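Course notes, unit 4: Recording demonstrations
Clostholm robotics lab

4.1 Two ways to demonstrate

In kinesthetic teaching the operator holds the arm and moves it through the task while the controller compensates for gravity. In teleoperation the operator stays outside the cell and drives the gripper with a hand controller. Joint angles, gripper width and camera images are logged in both cases. Hands in view of the camera are a problem for the first method - the policy may learn to depend on them.

4.2 The block task

Tagged blocks give a pose for each object without extra sensors. Check that the tags are readable from the start pose before logging begins.

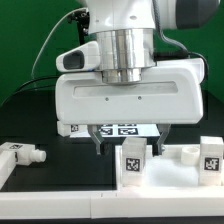
Figure 4.1. Gripper open over the workspace, with tagged blocks in and outside the tray.

Each group records 24 demonstrations. Vary the block positions between runs, and keep the tray fixed. Discard any run in which a tag is lost for more than 18 consecutive samples.

4.3 Data set

The Nallari set from April holds 236 runs, of which 200 are used for training and the rest for testing. Do not mix kinesthetic and teleoperated runs in one training file.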